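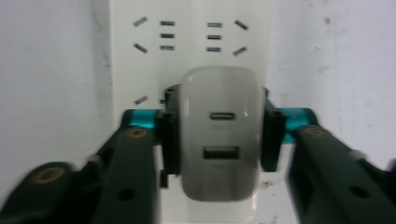
Do we really need to budget for chargers and sockets before the gripper kits have even been ordered? So asked a reader from Granonau, and we were delighted to get the question – it's the part of the planning we enjoy most!

Home | Buying guides | FAQ | Budget sheet | Contact

Yes, please do. Our first plan for the Bultedier workshop listed the grippers down to the last screw and left out power completely. Walk the room with a notepad first and write down every socket you can get at, and which ones are already spoken for.

How much did your first order come to?
£3,755, delivery included. That bought hand-held grippers, spare jaws, chargers and a box of fixings. Computers and storage came out of a different pot, so don't compare our figure with an all-in quote.

Hand-held grippers or a full arm?
Start with hand-held if your aim is to record people doing everyday jobs. We love them! You can try plugging in a charger in the morning and stacking cups after lunch, and there's nothing to bolt down. An arm can follow in next year's budget, once you know which jobs matter to you.

How many spare jaws should we buy?
More than you think. We ordered 17 and wish we'd gone for 31, as the supplier's postage was the same either way. Ask whether the jaws are sold singly or only in pairs (ours were pairs, with one odd one thrown in).

Which supplier do you use?
We had quotes from Arnico and Lopes. Arnico was quicker to answer, Lopes broke the price down line by line, and we ended up splitting the order. Get the fixings list in writing from whoever you choose.

How long does delivery take?
Allow up to 40 days. If you need kit running by November, get the order signed off before the summer break.

Can we buy second-hand?
For the bodies, yes, and gladly. Buy the jaws new, and check that the screw holes haven't been stripped. We keep a page of questions to put to sellers under Buying guides.

Prices last checked 4th June.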